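Went to the Skuvov open day in Cerkcombe. I've sat through enough robot demos to show up with my arms folded. Thread.

First thing they tell you at the door is that the arms "learn by watching." OK. Watching who, for how long, and who fixes it when it learns wrong? Guy at the door had a lanyard and a brochure. No answers on the lanyard.

Upstairs they had two black arms on either side of a white table, and the job was cups. A blue plastic one and a wooden one with a pink straw in it. I have a four year old who can do cups. 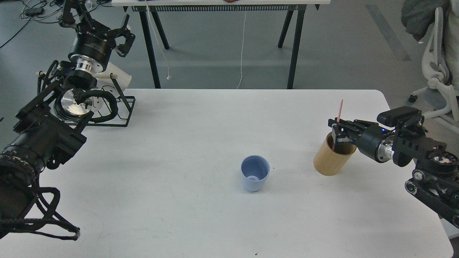 Nghĩa Quan was running the station and I'll give credit, straight talker. I asked how many tries they'd had that morning before the public came in. "Eight." How many went right? "Five." Not on the brochure!

Then I asked what happens if I move the table a little. Long pause. "We'd rather you didn't."

Reginald Benavides did the big talk after lunch. Lots about kitchens and care homes. One slide just said 1205 in huge type, which he said was hours of practice. Practice at what? Cups, mostly.

Somebody from Pruitt asked about price. "Too early to discuss." They said the same in February, I have the email.

Do I think it's fake? No. It's a real arm doing a real thing slowly in one room. My problem is with the slides, which had it loading my dishwasher.

Ekis has their own open day coming up and I already signed up. Yes I know. If they let me move the table I'll post about it.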